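Filed under: Sewing Help > Machines & Tension

Bobbin thread looping on the underside, only on knits

Kulsoom Bugti
Hemming a jersey skirt on my old Skurnell and the underside is all loops. Cotton is fine, same thread, same everything. Changed the needle 2 times, rethreaded, cleaned the lint out. Tension dial at 4, tried 7, then it puckers. Need it done by Friday. What am I missing??

Tahira Ghumman
Loops underneath are nearly always the TOP thread, not the bobbin. Put the presser foot up when you thread, otherwise it never gets into the discs. What needle is it? Universal is no good on jersey, get a ballpoint or stretch one. And drop the foot pressure if yours has a knob for that. Narrow zigzag, dont pull the fabric.
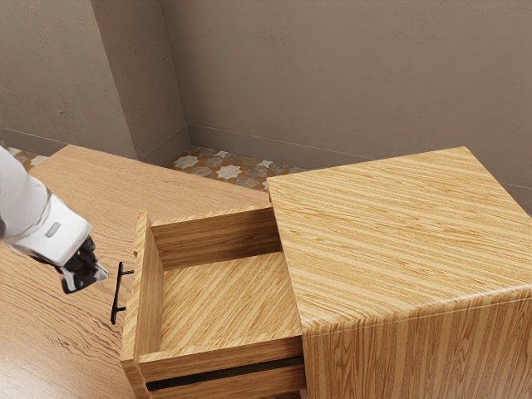 Naveed Siddiqui says he'd try the stretch needle before touching any dial, and test on a scrap cut from the same jersey, folded double like the hem. Tissue paper under it helps too, tears right off after.

Deepak Bisht
just get a serger

Kulsoom Bugti
Was threading with the foot down the whole time, ugh. Getting stretch needles tomorow. No knob on mine that I can find.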